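Flillano trial, the kitchen week

Filed under: kit, gadgets, things I said I'd write up in March

So the Flillano handheld gripper has been with us long enough now that I have proper opinions about it, and since three of you have emailed asking whether to take the trial or just buy the thing outright, I'll put it all in one place. This bit is mostly the tabletop cooking tasks, with the soft fingers on.
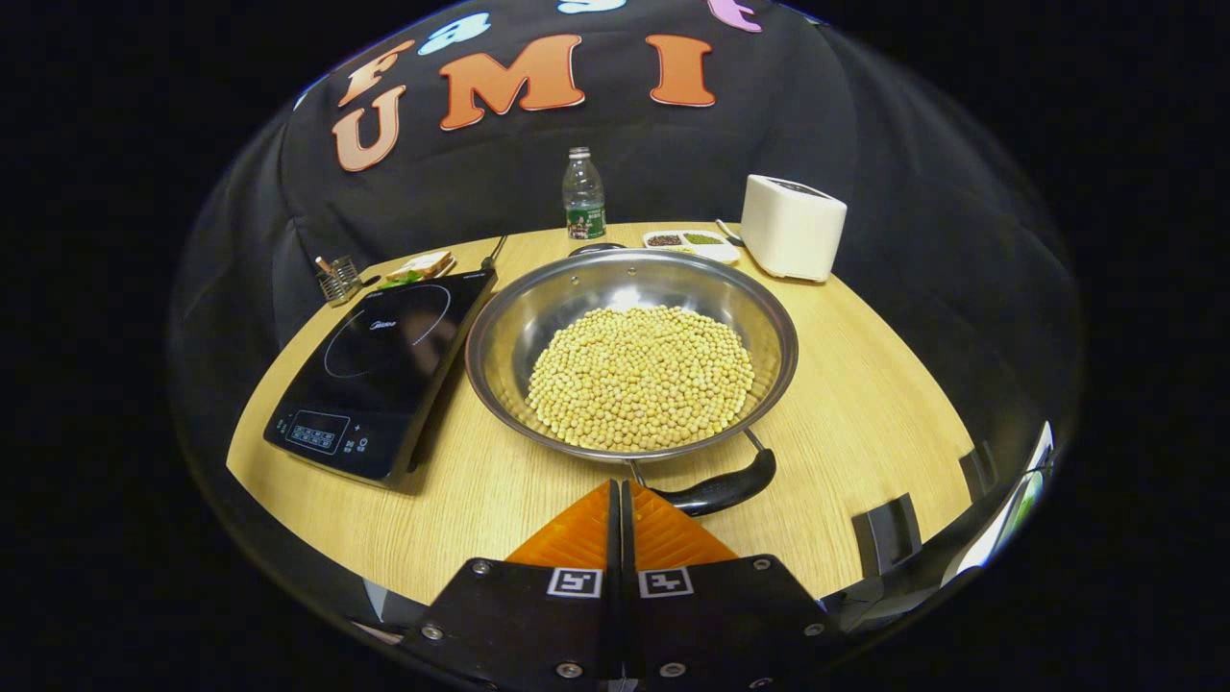
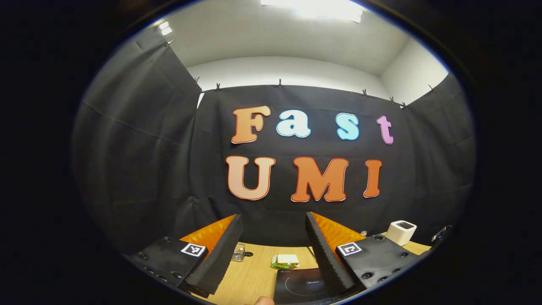 The fingers

I'll start with these as they're what I was most suspicious of. I've used rigid jaws for years and I assumed anything squashy would be hopeless on a pan handle. A pan full of soybeans has a fair bit of weight to it, all of it out at the far end, and I was ready for the handle to roll over in the grip and the beans to go everywhere. Well, it rolled a bit the first time, and then I moved my hold closer to the pan and it was fine. I like the ridges. They get hold of things I'd have bet against, bread included, though do go gently with a sandwich or you'll have a very flat sandwich.

Swapping them over is fiddly. The screws are tiny and silver and they love a carpet. I dropped 2 in one go and only found one of them, so buy spares when you order, and get a magnetic tray as well if you're anything like me.

Squeezing it all day

My hand did get tired. The spring is on the stiff side and by the 19th go at the same task I was swapping hands and getting sloppy. Fouad Nasrallah, who has much bigger hands than I do, tried it for an afternoon and couldn't see what I was moaning about -- so it may just be me. I'd love a softer spring in the box as an option. I asked Flillano and got a friendly reply saying they'd pass it on, which could mean anything!

The view

Very wide, and I mean very. Walls bend, ceilings bend, you get the lights in if you tilt up even slightly. I found that odd for a day or so and then stopped noticing. What I do like is how much of the table you keep when you're in close, so you still have the hob and the bits at the back while you're fussing over a handle.

The markers on the fingers need to stay clean. I had a smear of oil on one and spent ages blaming the software (sorry, software). Wipe them before each session and you'll save yourself the bother.

Versus the Wivitach

I had the Wivitach on loan last year, and it's lighter, no question. Nicer trigger too. But the finger tips were smooth and it was useless with spoons, and the replacement parts took so long I'd sent it back before they turned up. The Flillano feels more like something built by people who expect you to drop it.

Trial or buy?

The trial comes through Arnstead and you get 2 weeks, with postage both ways included. Take it. A day of that will go on setting up and another on getting used to the squeeze, so plan your tasks before the box arrives. I didn't, and I wasted a whole morning deciding what to cook.

Next up is the drawer and cupboard stuff, once I've found that other screw.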